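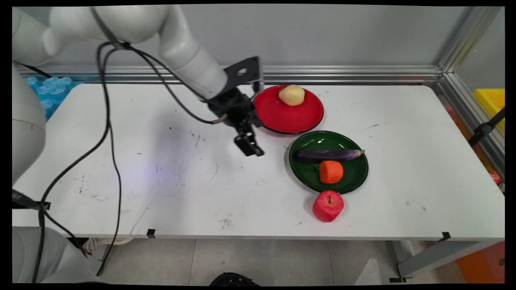

A white table with plates.

Our bus left Rorna at 7 in the morning and reached the Bartoš enamel works in Flustora before the gates opened. The open day is held each April, and this year the works had set out 611 places on the guided tours. Ours had 30 people in it and lasted most of the morning.

The tour began in the press shop, where steel discs are drawn into pots and basins. The presses were running, so the guide held up cards with the main points on them. From there we went to the pickling room, which we could only look at through a window, and then to the enameling hall. Pieces are dipped, shaken by hand and hung on a chain that carries them through the drying tunnel to the furnace. We were allowed to stand behind a yellow line and watch them come out.

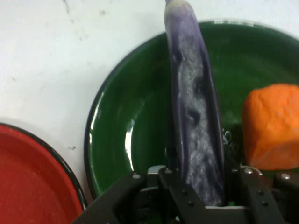 Color was the subject most visitors asked about. The works makes four standard shades in its Wido line and mixes others to order. Dark green is the one I would buy, and a large bowl in that color with a thin black rim looked very good behind something purple. White costs a little less, and the guide said it outsells the rest.

The factory shop was crowded by noon. Seconds are on the lower shelves and are worth checking for chips along the rim. Lunch was soup and bread in the canteen. Parking is limited, so take the bus if you can. The last one back to Rorna leaves from the stop across the road.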